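30 July 2023

Well, the table is in! I've been going on about a proper white worktable since spring, and now that I have one I can't stop walking past it to look at it. It came from Lido, the secondhand place behind the bus depot, and I paid 100 dollars for it, delivery included, which I still think was a mistake on their part.

Getting it through the door was another matter. We took the legs off, put them back on, took them off again (wrong way around the first time), and I skinned a knuckle on the door plate. By the time it was standing I had no wish to do anything but eat toast over the sink. So that was lunch.

The afternoon went to the boxes. I had 2 left from the Prajapati building and they've been sitting under the window getting kicked. One was all cables and chargers, some of them for phones I gave away years ago. I made a pile for the recycling and then took half of it back out again — I know, I know. The other box had the good scissors in it! I bought a second pair in June because I was so sure they were gone.

I also finally tried the Cilow cleaner, the one in the tall bottle that smells like oranges and floor polish. I'd say it's fine. It got the tape gum off the shelf, but it left a film that I had to go over with plain water, so I can't see myself buying it again.

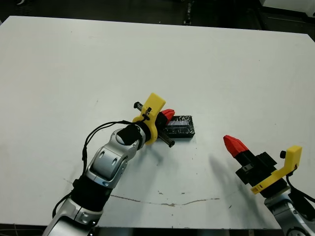
Secondhand white tops are never going to be perfect and I knew that when I picked it. It has faint scuffs and a few little dark specks, and there's the thin brownish streak running across it that looks like a crack. I keep going back and forth on whether to try filling it or just leave it be. The dark floor does make the white look brighter, so I may be the only person who ever looks that closely.

Still to do before August: get a lamp, call Turo about the shelf brackets (they sent the short ones), and find somewhere for the old desk, which is blocking the hall closet. My coat is in there. Good thing it's hot out. Bed now, my arms are like noodles.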